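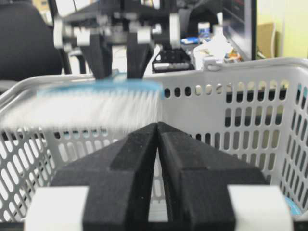

Company > Who we are > About Lanz

Lanz tests claims made about household cleaning products. A maker says a spray removes limescale in 30 seconds, or that one bottle lasts a family through the winter, and we try it in an ordinary kitchen with ordinary tap water. Most claims shrink a good deal under those conditions.

Valbona Živković and Remo Koller started the company after years of writing labels for other people. They knew how a phrase like "up to" gets onto a bottle and how little has to be true for it to stay there. Neither of them thinks the industry is wicked. They do think it grades its own homework.

There are 16 of us now. Florian Kälin runs the trials and Beat Nägeli writes the reports, which he keeps short – clients have complained about that, usually the ones who got a bad result.

Shares: 10

You should ask who pays for this. Makers do, mostly, and we won't pretend that money has no pull. What we can offer is a contract that says the fee is due before testing begins and that the result gets published either way. Trasotum, our public archive, holds every report, including two we later had to correct. The corrections sit at the top of the page.

We don't give out seals, stars or awards. We were asked to join a "green home" label in our first year, read its rules, and couldn't find one that a product might fail.

We also doubt a fair amount of our own work. Stains made in a workroom are tidier than the ones at home, and 30 trials of a floor soap won't tell you what it does to your floor after ten years. Each report has a page on what we didn't test. Please read that one first.

Comments (0)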